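**Shared Workroom Guidance: Marking Out Tables and Surfaces with Tape**
Drellen Community Workshop. Revised Tuesday, March 17, 2026.

Members are asked to read this page before using a shared table for sorting, cutting out or packing. It replaces the sheet issued in February. Questions should be put to Paloma Doucet at the front desk.

## Covering the table

Large tables are to be covered with plain paper before work begins. A dark brown or grey-brown paper is preferred, as small pale items show up well against it and glare from the ceiling lights is reduced. Draw the paper tight and fix it on the underside of the table. Creases left in the paper will lift the tape later.

Paper is kept on the long roll in cupboard 25. Please enter the length taken in the book.

## Laying out the grid

Coloured tape gives a clear set of spaces which can be seen from any side of the table. Blue is the standard colour in this building; other colours are reserved for the electrical benches.

1. Mark the edges of the paper lightly in pencil where each strip is to begin and end.
2. Lay the strips that run down the table first, working outwards from the middle one.
3. Lay the strips that run across. Keep the spaces large — a tray or bin should be able to stand on the table with clear paper on either side of it.
4. Put the bin in position last. It may stand over a line if the work calls for it, as with the pink plastic bin and its three foam cubes on the blue grid.

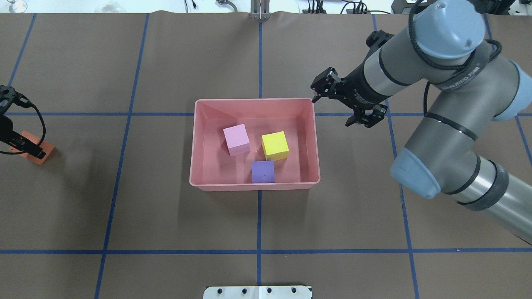
5. Agree with others at the table which spaces are in use, and leave the remainder free.

Foam blocks and other light pieces should be kept in a bin with sides. They are easily brushed off an open table by a sleeve.

## Making a neat crossing

Where two strips meet, run the second straight over the first and press the overlap down with a thumb or the back of a spoon. Do not cut the lower strip to fit, as cut ends curl within days. A plain blue cross on a grey surface, with clean, straight edges along both strips, is the standard we ask members to work to.

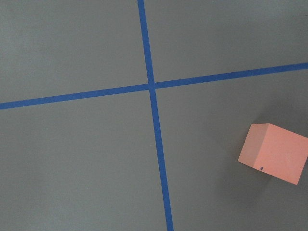 ## Lifting the tape

Tape should not be left down for longer than 30 days. Pull each strip back low over itself, slowly, starting with whichever strip was laid last. On paper, hold the sheet flat with the other hand. Any stickiness left on a bare surface may be removed with warm water and a little washing-up liquid.

Used tape goes in the general waste. Paper with tape still attached cannot be recycled and should go with it.

## Supplies

Replacement rolls are held by Ezekiel Whitfield in Room 97. Foam pieces and bins are to be returned to the shelf beside the door at the end of each booking.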